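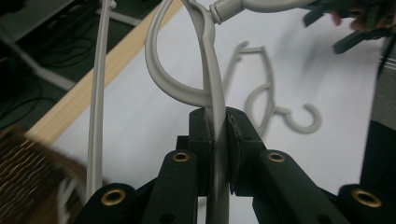 How many hand-held grippers should a first order cover? Two per operator, plus one spare pair for each site.

Print this page | E-mail this page

4.2 Planning the order

1. List the tasks. Two-handed tasks such as hanging clothes need a full pair.
2. Enter the number of operators in the Purnik planning sheet.
3. Budget $614 per gripper and $87 per set of finger pads.
4. Add one set of pads per gripper for the first year – pads are a wear part.
5. Add $33 per gripper for fasteners.
6. Send the sheet to Firley before the end of April to hold the price.

Note: Tables, baskets and hangers are not in the kit. Enter them under local costs.

CAUTION: Do not mix Kvaran and Grovier pads on one gripper. The screw spacing differs.

Prices checked 2023-12-31.

This site uses cookies. Accept | Settings

Comments (3)

pellworth: Does step 3 include shipping?

Fuad Tekleab: No. Shipping is quoted separately – ours came to $459 for two pairs.

mk_bench: We budgeted one set of pads per gripper and needed more before the year was out. I would double step 4.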